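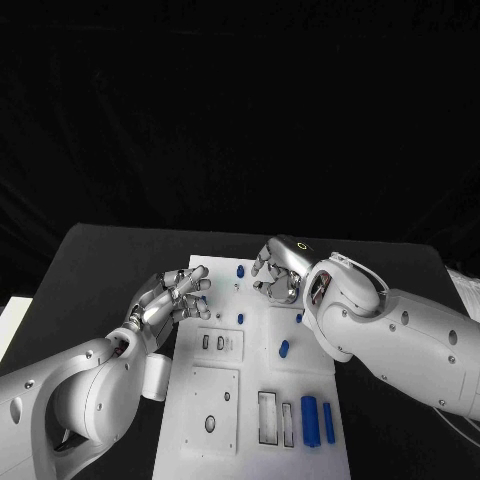 Corinne Maddle

Apple growers in the Waltis valley expect a smaller and later crop this fall after a hard frost in May damaged blossoms on the lower slopes, and the valley's main packing house has pushed back the start of its season to match.

Grirkeo, which packs and stores fruit for 40 orchards between Flaltton and the Ayele road, told growers in a letter last week that it will not open its receiving dock until the middle of September. In most years the dock is taking early varieties before the end of August. The company said there would not be enough early fruit to run a full shift, and that opening for part of each day would cost more than the fruit would bring in.

The frost came on a clear, still night, when many of the trees on the valley floor were in full bloom. Cold air drained down from the ridges and settled along the creek. Orchards higher up, where the trees flower later, came through with little damage. Growers near the creek lost most of their early apples and a good part of their pears. Some ran wind machines through the night. Others lit burners between the rows, and a few turned on overhead sprinklers to coat the buds in ice, a method that works only if the water keeps running until the air warms up again.

One grower with land on both sides of the creek said the difference between the top and bottom of the same block was plain by June. The upper rows had to be thinned by hand as usual. In the lower rows there was nothing to thin.

Sales of fruit for fresh eating will feel it first. Early apples are a small share of the valley's tonnage, but they bring a good price at a time of year when last season's stored fruit is running out and the big harvests have not started. Roadside stands depend on them to draw people in during the last weeks of summer vacation. Two of the larger stands on the Ayele road said they will open on their normal dates with peaches, plums and sweet corn bought in from farther south, and will add apples when they have them.

Later varieties look better. Trees that bloom late were still in tight bud on the night of the frost, and bees were active in the warm spell that followed. Growers who have walked their blocks this month say the set on those trees is close to normal, though the fruit is a little behind in size. A dry June slowed it down. Rain in July has helped, and anyone with irrigation has been using it.

Frost marks are another problem. Apples that were touched by the cold but not killed often grow with a rough brown ring around the middle or near the blossom end. The ring is only on the skin and does not change the taste, but packing houses sort marked fruit into a lower grade. Grirkeo said in its letter that it will take ringed apples this year as a separate lot, to be sold in bags under a plain label. It has not set a price and said it would do so after the first loads are in. Fruit with open cracks will still be turned away, and growers are asked to pick it out before it reaches the dock.

Much of what cannot be packed will go to juice and cider. The press at Flaltton has already had calls from growers who have never sold to it before. It can handle 16 tons a day when both lines are running, and it expects to be busy from the end of September until Thanksgiving. The press asks that growers call ahead for a delivery slot and bring fruit in clean wooden or plastic bins. Drops from orchards where cattle or sheep have grazed this year will not be accepted for fresh cider, which is the same rule as in past seasons.

Growers with crop insurance had until the end of June to report damage, and adjusters have been in the valley since. Several said their visits went smoothly, but that the payment will be based on the yield at harvest and will not arrive until winter. Smaller growers often carry no insurance on fruit. For them the county farm office has a one-time grant of up to $500 toward frost protection equipment, including thermometers, alarms, burners and sprinkler heads. It does not cover lost fruit. Forms are at the front desk in Flaltton and must be returned with receipts before the end of October. Equipment bought before May does not qualify.

The farm office has also offered to lend temperature recorders to any grower who wants to map the cold spots on a piece of land before next spring. The recorders hang from a branch or a stake and store a reading through the night. Growers who tried them last year found cold pockets behind hedges and next to a raised farm road, where air could not drain away. One has since opened a gap in the hedge. Another pulled out his lowest row of trees and planted currants, which can also be hurt by frost in bloom but are cheaper to replace.

Picking crews are making their own changes. Most of the seasonal workers who come to Waltis start with the early apples and stay through the last of the storage fruit. With little to pick in August, some have taken work in the berry fields to the north and will arrive a few weeks later than usual. Orchard owners said they are worried less about having too few hands than about having everything ripen together. If September is warm, the middle and late varieties could come ready within days of each other, and the bins, trailers and cold rooms would all be needed on the same afternoons.

Grirkeo has asked growers to send in their harvest estimates by the end of August so that it can assign cold storage. Rooms will be given out in the order the estimates come in. Growers who need extra bins should say so on the same form. The dock will run from 7 a.m. to 6 p.m. once it opens, with later hours possible in October. Trucks should use the rear entrance while the paving work on the front lot is being finished.

For people who pick their own, the season will be shorter but should still cover the usual fall weekends. Orchards on the upper slopes plan to open in late September, and most have kept last year's prices. At one of them, a small child's bag will again cost $3. Lower orchards are still deciding. Two have said they will not open to the public at all this year, and will use the time to prune out damaged wood and replace old trees. Visitors are advised to call before making the drive.

The Waltis apple supper, held each October in the hall at Flaltton, will go ahead. The pies will be made with late apples from the upper orchards, and the pressing demonstration will be moved to the parking lot behind the hall so that the line does not block the street. Doors open at 5 p.m. Tickets go on sale at the feed store and at the Grirkeo office in September, and leftover pies will be sold whole at the end of the evening.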